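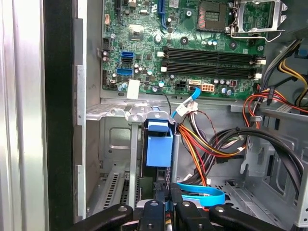 What should a small electronics teardown shop budget for a robot arm in its first year?
Twice the price of the arm, with the second half held back until the first half has been spent and looked at.

I have argued this position inside Karport since April, when we put in our request for a second bench cell, and I would like to set it down in one place. Our work is desktop towers: open the side, release the cables, take out memory, drives and brackets, sort the parts. Every arm vendor who quoted us described the job as pick and place. The quotes were honest as far as they went. They covered the arm, the controller, a gripper, and a line called "integration" that was a single number with no breakdown.

A tower with its side panel off is a poor match for a quote of that kind. The cables are soft and lie wherever the last person left them. A SATA lead can cross a drive bay in one unit and be coiled up flat in the next. Power leads come in bundles thick enough to hide a latch. Memory slots are the easy part, with fixed spacing and small latches at the ends, and it is no accident that memory slots are what vendors like to demonstrate. A budget written from the demonstration will be short by the cost of everything else in the case.

We got three bids. Brako was the lowest on hardware and left fingertips out entirely. Ondrejka included one set of fingers and a year of software updates. Penix came in highest and was the only one that asked to see our units before pricing. I do not think the highest bid is the right one by default, but a supplier that prices a cable-handling job without looking at a cable has priced something else.

The spending on our first cell is more useful than the bids. Fingers and finger mounts came to $3,000 over the year, against a planned figure of zero. Fixtures to hold a case at a fixed height and angle came to another $3,000. Cables, fasteners and a replacement wrist cover were $1,726. None of these items was large enough to need separate approval, so none of them was discussed, and together they delayed the second cell.

Doğukan Kılıçarslan runs our purchasing and disagrees with me on the holdback. His view is that money reserved without a named use gets taken by another department before the third quarter. He would rather list the fixtures and fingers as purchases on day one, even if some of them are the wrong ones. I accept the risk he describes. I still think it is the smaller risk. Fingers bought before the first 100 units have gone through the cell are fingers bought for the vendor's sample case. Ours were too wide to get between a drive cage and a cable bundle, and they are now in a drawer.

A workable compromise is to reserve the second half against categories. Write down end-of-arm tooling, workholding, spares, and labor for reprogramming, with an amount beside each. That gives purchasing a named use and leaves the part numbers open.

Labor deserves its own line for another reason. Each new chassis layout costs technician time. Drive latches differ, brackets are punched differently, connectors move around the board. We log this time now under the cell and charge it to the cell. Before we did, it was booked to the bench, and the bench looked slow while the robot looked cheap. Any payback figure built on those books was wrong in the same direction every month.

Payback is also the part of the request I trust least. I would ask for two numbers in its place: cost per unit with the cell running on the most common layout, and the share of incoming units that have that layout. If the second number is low, a second cell should wait, whatever the first number says. A person with a screwdriver and a parts tray remains the correct purchase for the odd ones.

The revised request went in on 2022-09-27 with the categories listed and the Penix bid attached. The integration line is now four lines. Two of them are still estimates, and they are marked that way.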